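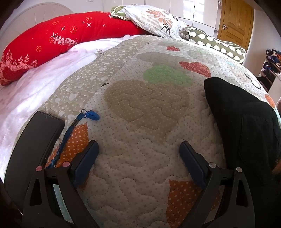
What does it mean to show a robot a task by hand?

Showing a robot a task by hand means that a person does the job first, with a tool shaped like the robot's own gripper, while the tool records what it sees and how it moves. You pick up a sock, say, and put it in a drawer, and the recording of you doing so becomes one of many that the robot later learns from. The robot needn't be in the building. Ours usually isn't, and for most people who join in, the whole business consists of tidying, folding and fetching at home with a slightly odd thing in their hand.

Who are you, and what is the Prernthorpe project?

We're a small workshop in Prernthorpe working on robots that can help in ordinary bedrooms, kitchens and halls. We have two ways of teaching them. Onus is our hand-held gripper, which we lend out to households. Skerley is our remote-control station, which stays in the workshop and has to be visited. Everything recorded with either one ends up in the same library, and we have grown rather fond of that library, with all its unmade beds and kitchen drawers that stick.

The first set of home recordings was finished in September and came to 2,000 demonstrations from 26 households. A good many of those households have asked for the gripper back, which pleased us no end.

Which tasks are you looking for at the moment?

Bedroom tasks, mostly. The list changes as the gaps in the library change, and the current one is in the lid of the case when the gripper arrives. As we write, it asks for:

Picking up a phone from a bed and putting it on a bedside table
Moving a pillow or a bolster to the head of the bed
Lifting a lanyard, a belt or a charging lead and laying it in a box
Folding a blanket in half
Putting a bag on a hook
Pairing up shoes on a rack

If there is something you do every day that isn't listed, write to us and ask. Somebody suggested straightening a bath mat last year and it has become one of our favourites (it's a good deal harder than it looks!).

Do I need any technical knowledge?

None at all. If you can work a pair of salad tongs, you can work the gripper. You squeeze and the jaws close, you let go and they open. The first few minutes feel clumsy for everybody, and we'd suggest spending them on something soft, such as a rolled-up pair of socks, before you press the record button. There's a practice mode for exactly this and nothing you do in it is kept.

How many demonstrations should I do?

We ask each household for 10 good ones of each task they choose. That sounds like a lot, but most of the tasks take less time than boiling an egg, and you can spread them over as many days as you like while the gripper is with you. Please move things about a little between one go and the next. Put the phone nearer the pillow, or turn it round, or stand on the other side of the bed. If all of them start from exactly the same place, the robot tends to learn that one place very well and is quite lost when the phone is a hand's width to the left.

Should I tidy up first?

Please don't, or at any rate don't tidy more than you would on a normal day. Our early recordings were made on a plain table in the workshop, and the robot trained on them did beautifully on plain tables and came to grief the moment it met a patterned quilt. Patterned bedding is very welcome. So are fluffy blankets, piles of cushions, shiny wardrobes and anything else you happen to live with.

What we do ask you to put away is anything private: letters, bank cards, prescriptions, family photographs, and screens that are switched on. Phones are fine as objects to pick up, and we'd rather they were face down.

Does it matter how quickly I move?

A steady, ordinary pace is best. People who know they are being recorded often go very slowly, as though they were carrying a full cup of tea across a pale carpet, and then the robot learns to dawdle. On the other hand a really fast swing of the arm blurs the picture and we can't use it. Do it as you would if you were half listening to the radio.

One thing that helps a great deal is to pause for a moment with the jaws open before you take hold of something, and again after you let go. It gives the software a clear view of where the grasp begins and ends.

May I use my other hand to help?

For the single-gripper tasks we'd ask you to keep it out of the way, behind your back if you find it creeping in. The robot that learns from these recordings has one arm to work with, and if you hold down the corner of the blanket with your free hand it will expect the blanket to hold itself down. Folding a large blanket one-handed is a bit of an adventure – we know – and a fold that comes out crooked is perfectly all right.

Two-handed tasks are done with a pair of grippers. We have fewer of those to lend, so there's a waiting list.

What if I drop something or make a mistake?

Carry on, if you can. Suppose the lanyard slips out of the jaws and falls back on the bed: pick it up again and finish the job as usual. Recordings with a slip and a recovery in them are useful to us, and we keep a separate shelf for them in the library. If it has gone properly wrong (the cat has arrived, the doorbell has rung, the pillow has gone down behind the bed) press the button twice and that recording is marked as spoilt. You don't have to explain yourself.

Flat things are the hardest. A phone lying on a soft quilt sinks in a little, and the pads want to slide over the top of it. Come in low, with one pad on either side of the narrow edges, and press the quilt down slightly as you close. Some people find it easier to tilt the gripper. Thin straps and cords are best taken by a raised bit, if there is one, such as a clip or a knot.

How is this different from the remote-control station?

With Skerley you sit in a chair and move a pair of handles, and a robot arm across the room copies you as you go. The recording is of the robot itself doing the work, so there is no guessing afterwards about whether it could have reached, or how hard it was squeezing. It's slower, and more tiring on the shoulders than you might imagine, and of course it all happens in our workshop, where we have one bed and one chest of drawers.

The hand-held gripper gives us far more variety, and it's quicker to learn. What it can't tell us is whether a robot arm could manage the same movement. You might lean right across a double bed to reach the far pillow without thinking, and a robot parked at the foot of the bed can't. So we check each home recording against the arm's reach before it goes into training, and those that fail are put aside. We try out the trickier ones again on Skerley.

What is Um?

Um is the program that does the checking. It got its name from the noise we all made when looking at the first results. It goes through each recording, works out the path of the gripper, trims the dull bits at either end, and flags anything it isn't sure about for one of us to look at by eye. Glossy wardrobe doors and mirrors give it trouble. Dim rooms do too, so a lamp on or the curtains open is a kindness.

Can children have a go?

With a grown-up beside them, in practice mode, by all means. For recordings we'd like everybody to be 16 or over. The jaws close gently, but fingers should still be kept clear of the linkages at the sides, whatever the age of the fingers.

How do I look after the gripper?

Wipe the finger pads with a damp cloth if they pick up fluff, which they will. Don't use it in the bath, under a tap or on anything hot. Charge it overnight with the lead in the case and keep the case shut when you're not using it. If one of the jaws feels stiff, or won't open as widely as it used to, stop there and let us know, and we'll swap it.

What happens to my recordings?

They come back to us on the memory card inside the gripper. We look through them for anything private that has slipped in and blur or delete it. No sound is recorded. They are used to train our own robots and are kept without your name or address attached. You can ask us to remove the lot at any time up to the next training run, and we'll write to confirm when it's been done.

Shall I get to see the robot do my task?

We very much hope so. Households are invited to the workshop when their task is being tried out. Please come with modest expectations! The blanket task has had 300 trials on the arm so far and it still now and then folds its own corner under and sits there looking at it, but the phone is coming along nicely.

How do I borrow one?

Fill in the form on the contact page and tell us which tasks appeal to you and whether you'd prefer to collect or have it posted. The next round of loans goes out on 12th January. If you live up the hill beyond the station, collection is usually simpler, and we'll put the kettle on.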